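Trollance hand gripper kit, thread. Had it since January, people keep asking, so typing this up fast before I have to pick up the kids

1/ What you get: handheld two-jaw gripper, camera mount, cable, software licence for a year. You squeeze, jaws close, camera records what the jaws see. Then you train your arm on it. No arm in the box. Arm is your problem.

2/ Price is 900 plus shipping. Bought through Pacheco, not direct. Direct wanted an account and a phone call and I am not doing a phone call

3/ Assembly. The printed instructions skip a step between the linkages and the jaws. Sérgio Abreu posted a fix on the Tiltmont forum, go find it, saved me an evening. Short version: leave every screw loose til both arms are on, THEN tighten. Otherwise one jaw sits crooked.

4/ Grip feel is good. Better than I figured for the money. Light enough to hold for a long session, my forearm gave up around the same time my patience did

5/ Colour choice is black or black. Fine by me. Matte, so not much glare bouncing back at the lens. The grommets are brass coloured and do catch the light a bit, hasn't hurt anything in training that I can tell

6/ Been doing kitchen stuff on a white board on the floor. Wooden spoons, thin sticks, that sort of thing. Cheap, and everybody's arm eventually has to deal with a utensil drawer

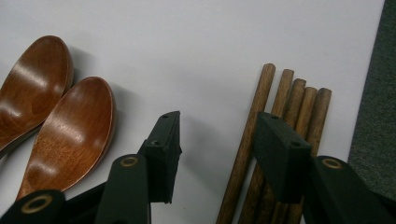

7/ Thin round things are where you find out what the jaws are worth. Spoons are easy, go for the handle, done. A bunch of sticks lying side by side, much harder to take just one. Stock pads are too wide for it imo. Berhanu Gebreyes says he filed his down and it helped. I'm too chicken to file a 900 dollar thing

8/ Software. Ok so. Recording is solid, never dropped a clip on me. The labelling screen is slow and the undo button undoes the wrong thing. Reported it. Ginette Leclerc in their support wrote back same day, very nice, no fix yet

9/ Did 200 demos for the first task. Their guide says start there. Would agree, the policy I trained on half of that was hopeless, kept closing next to the spoon like it was being polite

10/ With all 200 it picks the spoon most tries. Sticks still so-so. Going to record more with the bundle turned diffrent ways and see

11/ Someone asked how it compares to the Civgate one. Had a loaner of that for 2 weeks. Civgate has nicer jaws and a worse camera mount, wobbles. Also costs more once you add the licence. If they put their jaws on this body I'd buy it tommorow

12/ Battery: there isn't one, it's tethered. Cable is long enough for a floor or a bench, not long enough to wander round the kitchen. Get an extension

13/ Spare parts. Jaws sold as a pair, linkages sold singly, screws come in a bag of 66 for some reason. Order the screws. You will lose them in the carpet, I have fed several to the vacuum

14/ Raquel Pinheiro asked if it's ok for a classroom. I'd say yes for older kids, the linkages can pinch. Got my thumb once, swore in front of my mum

15/ Would I buy again? Yeah. Wait for a sale if you can. The Pacheco newsletter had one on February 29, 2024 and I'd already paid full price, still sour

16/ Oh and Musyoka Tanui, yes you can use your own camera, mount takes a standard screw. Calibration is a pain though, give yourself an arvo for it

17/ Ok kids. Stick results when I have em, replies are open but I'm slow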